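Kapitel 3: Übergabe-Demonstrationen mit zwei Armen aufzeichnen

Dieser Abschnitt setzt voraus, dass beide Arme nach Kapitel 2 kalibriert sind. Die Donut-Aufgabe ist unser Lieblingstest im Jirkevbridge-Protokoll: kleine, glatte Objekte, zwei Teller, zwei Greifer — und jede Menge Gelegenheiten, sich in der Mitte zu treffen!

1. Tischset mittig auflegen, weißen Teller links, grauen Teller rechts daraufstellen. Donuts frei auf dem Holz verteilen.

2. In Kodness das Profil »Zweiarm« laden und mit beiden Greifern langsam bis zur Tischmitte fahren. Das ist der spannendste Bereich, denn hier lernt die Policy, wie nah sich die Finger kommen dürfen.

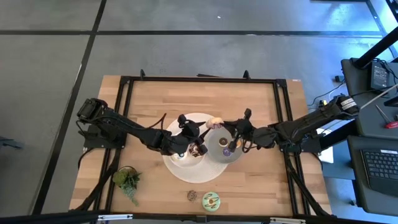 Vorsicht: Kabelschlaufen am Handgelenk vor jeder Serie prüfen. Sie dürfen sich beim Drehen nicht spannen.

3. Tischnahe Ansicht zuschalten. Sie liefert die Höhe des Objekts über dem Tellerrand, die in der Draufsicht schwer zu schätzen ist. In unserem Vergleich stieg die Erfolgsquote beim Ablegen mit dieser zweiten Ansicht auf 90 Prozent, ein Ergebnis, über das wir uns riesig gefreut haben.
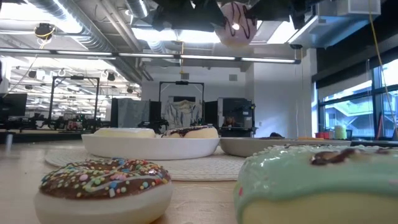 4. Pro Startanordnung 10 Episoden aufzeichnen, danach die Donuts neu verteilen. Beide Arme sollen möglichst gleichzeitig arbeiten: Während der eine ablegt, fährt der andere schon das nächste Objekt an.
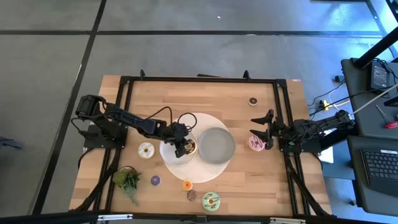 Hinweis: Zögern und kleine Korrekturen bitte nicht herausschneiden. Das Khurana-Modell profitiert deutlich davon — probieren Sie es ruhig einmal mit und ohne aus!

5. Episoden in Preser öffnen, Fehlgriffe markieren und den Datensatz speichern. Weiter mit dem Training in Kapitel 4.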